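**Shared Kitchen Board / Housekeeping / Loading the dishwasher: revised practice for the second-floor kitchen**

---

**smichalik_facilities** wrote:

May 4, 2026

Colleagues,

The Kornon building kitchen has been the subject of several written comments since November, most of them concerning cups left on the counter and a dishwasher that is run half full. I have been asked to prepare a short statement of practice and to post it here for comment before it is printed and placed inside the cabinet door.

The proposed text is as follows.

1. Mugs, cups and glasses are to be gathered on the counter beside the dishwasher before loading begins.
2. Mugs and cups go in the upper rack, upside down.
3. Plates and flat items go in the lower rack, facing the center.
4. The French press is to be taken apart and washed by hand.
5. Vases and other decorative pieces are not to be placed in the dishwasher.
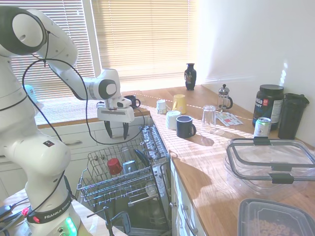 Item 1 has drawn the most questions in person, and I would like to settle it first. The purpose of gathering the drinkware is to let the person loading see how much there is and decide whether a full cycle is justified. The wooden counter next to the window is the natural place for this, with the drinkware spread out in the open and the upper rack within reach. I would ask only that cups be kept back from the edge. The dark navy mug near the window shows the position I have in mind to discourage, as a sleeve could easily catch it.

Comments are invited from all tenants.

Štefánia Michalík
Building Services

---

**t.sandhu** wrote:

Thank you for circulating this. I support items 2 through 5 without change.

I cannot support item 1 as written. Gathering first and loading second means that every cup is handled twice. At Osetti we have 26 people using this kitchen, and most of them have a few minutes at best. If the dishwasher is open and the rack has space, the cup should go directly into the rack. The counter ought to be kept clear for preparing food.

I would also note that the counter is wood. Standing water beneath a row of mugs will mark it in time, whatever finish has been applied.

Trevor Sandhu

---

**gbeho_frontdesk** wrote:

We would like to record our disagreement with the previous reply. Direct loading was the practice here for years, and the result was an upper rack filled with three large mugs at odd angles and no space for anything else. When the cups are set out first, the large ones can be placed along the sides and the small ones fitted between them.

On the matter of water, cups can be emptied into the sink before they are set down. A sentence to that effect could be added to item 1.

---

**kakeo_studio** wrote:

Two points of information and one request.

The detergent the building orders comes in boxes of 90 tablets. Our office paid for the last two boxes, and we would welcome a shared arrangement.

The vase with the painted decoration belongs to our office. It was lent to the kitchen and we are content for it to remain at the back of the counter. We ask that item 5 be kept exactly as drafted, as the painted surface would not survive a hot cycle.

The request concerns disposable cups. They are often set down with the mugs, and somebody will sooner or later wash one. Could the notice state that they go in the trash?

---

**t.sandhu** wrote:

I have no objection to the request from Kakeo. I maintain my position on item 1, but I would accept a compromise under which cups may be gathered on the counter during the afternoon load only, and go straight into the rack at all other times.

---

**smichalik_facilities** wrote:

I am grateful for the replies. The compromise seems workable and I have adopted it. Detergent will be charged to the common account from now on, up to a limit of 100 tablets per office per year.

A further remark on the back of the counter. The vase, the French press and the yellow mug all stand in the same area there, and they call for different treatment: the vase stays, the press is washed by hand, and the mug goes in the upper rack. The notice will say so plainly.
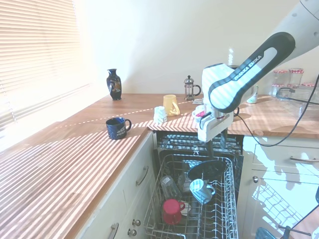 ## Revised text for the cabinet door

1. Empty every cup into the sink before setting it down.
2. For the afternoon load, gather mugs, cups and glasses on the counter, back from the edge. At other times, place them directly in the upper rack.
3. Plates and flat items go in the lower rack, facing the center.
4. Wash the French press by hand, in parts.
5. Leave the vase where it is.
6. Disposable cups go in the trash.
7. Wipe the counter dry after loading.

---

**gbeho_frontdesk** wrote:

Approved by our office. We suggest larger type than was used for the previous notice.

---

**t.sandhu** wrote:

Approved, with my reservation on item 2 noted. Please confirm which office is responsible for the afternoon load during the first month.

---

**smichalik_facilities** wrote:

Osetti will take the first month, followed by Gbeho and then Kakeo. The notice will go to print tomorrow in the larger type.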